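Clear plastic sleeves on boxed sets: keep or toss?
Storage & Organizing > Paper, Books and Cards
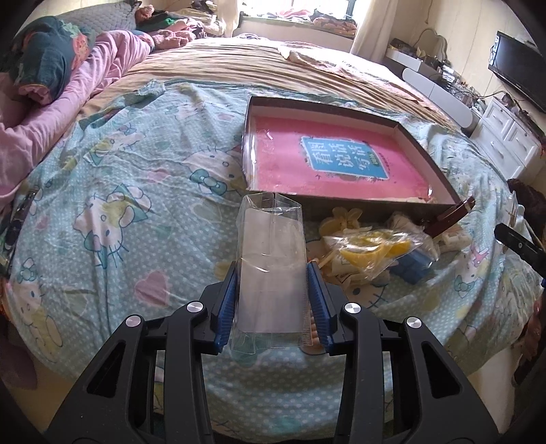
Original post

munstead_attic
Joined: November
Posts: 19

Okay, I need opinions because I've been going back and forth on this all morning. I'm sorting kids' learning stuff on the spare bed (best sorting table in the house, fight me) and I keep getting stuck on the packaging. The clear sleeve has a plain light panel inside it and it's crinkly at one end already. The pink one in the big lid is still wrapped in its own shiny plastic.

So do you keep all this? My gut says the plastic protects things. My closet says I've run out of shelf. I've got 5 boxes to get through before the weekend and I'd love to have a rule and stick to it!

Replies

papertrail524
Toss the sleeve, keep the lid. A shallow lid is the most useful thing in any boxed set, I use mine as drawer trays. A thin sleeve that's already creased is going to split down the seam the second or third time you slide something into it, and then you're picking bits of plastic out of the carpet.

Yuan_shelves
Hard disagree with papertrail. I kept every sleeve from our Ikuletti flash cards and they're the only set in the house with clean corners. Squeeze the sides a little so it opens up into a box shape, slide the panel in, fold the flap under. Takes two seconds.

papertrail524
Two seconds for you. Try it with a four year old in charge of putting things away.

Yuan_shelves
Fair, ha. Mine are 9 and up now so I may have forgotten what that was like.

hidlow_hoarder
What does the pink one say? Is it a workbook?

munstead_attic
The title is 看图说话写话, so look at the picture, talk about it, then write about it. My sister-in-law passed it along. We haven't started it yet and I sort of like it staying wrapped until we do, it's going to live on a low shelf next to the paints (I know, I know).

hidlow_hoarder
Oh, then leave the wrap on for sure. Once you do open it, cut along one short side with scissors and you can slide the whole thing back in like a pocket. Don't tear it, it never tears where you want.

crinkle_cut
Am I the only one who can't stand the noise? Everything shiny and crackly goes straight out in my house. I put sets in zip pouches from Hidlow, the mesh kind, and write on the tag what's inside. They stack flat and kids can work the zipper.

Yuan_shelves
Mesh lets dust in though.

crinkle_cut
So does a sleeve with an open top?

Yuan_shelves
I store mine open end down. But okay, point taken.

munstead_attic
This is more heated than I expected, I love it. Going with: wrap stays on the pink one, lid becomes a tray, and the sleeve gets one more chance with the flap folded under. If it splits I'll come back and papertrail can say told you so.

papertrail524
Already typing it up.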